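Print | E-mail this entry

Diary, August, late

What a day! I have been dying to write this one down since lunch, because we finally caught the fault that has been eating our folding runs, and I got to be holding the gripper when it showed itself.

Quick background for future me. The left jaw has been lagging behind the right one when it closes. It's a tiny thing with a dish towel. With a puffy jacket it's awful — one finger grabs, the other gets there late, and the sleeve slides off before the fold is halfway over. Ornella blamed the cloth, I blamed my wrist, and the log blamed neither of us. It just wrote "grip complete" every single time, even with nothing in the grip! 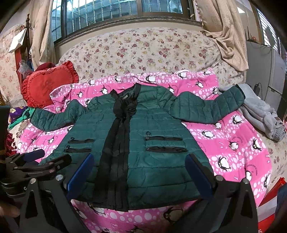
Filed under: Faults and Fixes

The green puffer on the penguin blanket was the one that did it. I went for the hem, squeezed, and felt a click I had never felt before. Ornella had me stop right there and hold still while she listened. Then 6 more squeezes on nothing at all, and 2 of them stuck. It was the linkage, a pin creeping out of its seat!

So of course I pulled up the old runs, and out of 300 there are 111 marked good that I don't trust anymore. That hurt a bit. But now we know what to look for, and Ginevra Fontana over at Lanier wants the pin and the bad logs first thing.

New rule as of tonight: if it clicks, hands off and power down. I pinched my thumb learning that one. Jacket again tomorrow, collar first — I can't wait.

Contact | Copyright Adness Diaries | Back to top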